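October, a little past eleven at night

Okay, the coffee was a mistake, so I'm writing this instead of sleeping.

We finally have a result! A small one, and Svend made me promise not to use the word "breakthrough" anywhere near it, but I've been grinning since lunch. The short version is that the hand-labeling thing works. When we tell the model what each hand is doing separately, the left one and the right one as two streams, it gets a lot better at guessing what comes next than when we give it one label for the whole person. I've been saying this since Zumdale and it is so nice to have a plot that says it for me.

The longer version, for future me, who will have forgotten. Our set has 2,284 clips in it now. The old way, every clip got one line, like "puts thing in box." But people almost never do one thing! One hand does the fiddly part and the other one is holding something, or leaning, or just parked there, and the parked hand turns out to matter a ton. Dulce started calling it the lazy hand and now it's in the code as lazy_hand, which I'll have to rename before anybody at Oddsson reads it.

So she and I relabeled 918 clips, two lines each, and kept 200 back for testing that neither of us was allowed to look at. My eyes are toast. The one I keep showing people is the spring clip one, the barbell collar in the food container, with the left hand flat on the lid and the right hand in with the clip.

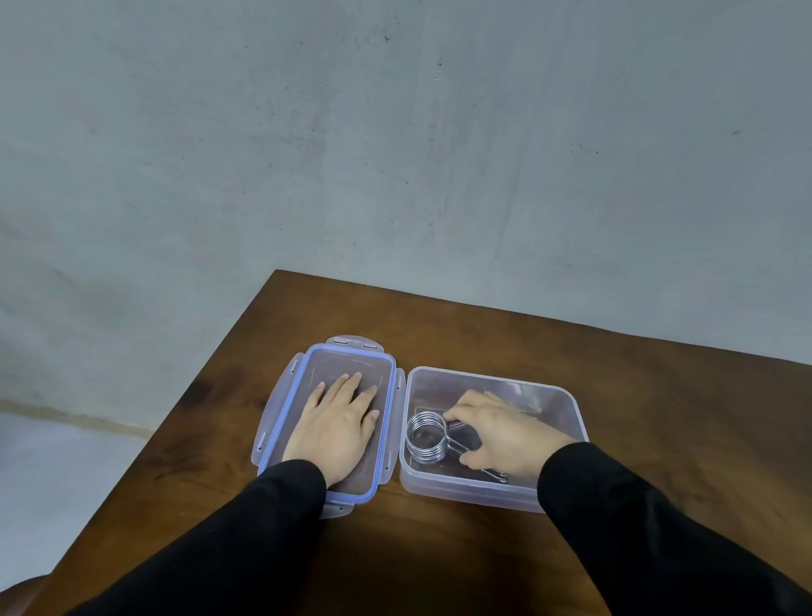 Photo: Dulce Ocampo / Nindbridge

With a single label the model would see that right hand on the clip and then bet on both arms moving, as if the lid were coming along for the ride. With two labels it leaves the left hand alone. Svend looked at the predictions for a long time and said "hm," and from Svend that's a parade.

He also poked a hole in it, of course. He wants to know if it's the two labels or just that we spent more care on those clips the second time through. Fair! I hate it, but fair. So tomorrow I take the same 918 and squash our two lines back into one, same words and same care, and train on that. If the gap goes away I'll be sad and I'll buy Svend a sandwich. Dulce thinks it'll shrink but stay. I think so too, only I'm trying not to think anything until the run is done.

Other stuff. The lid flaps are a pain for the tracker. See-through plastic on wood grain, four flaps folded out flat, and it keeps losing the edges. The blue rim saves us, it locks on to that and hangs in there. I found 57 clips where it lost the lid completely and I put them in their own folder for a rainy day. Dinstead wants a call about the storage bill, which I've been dodging, and I should not dodge it past noon.

Also I told Mom about the result on the phone and she asked if the robot can do her Tupperware cabinet yet. I said no. She said call me when it can.

Run's at 9. Bring the charger, it's still on the kitchen counter.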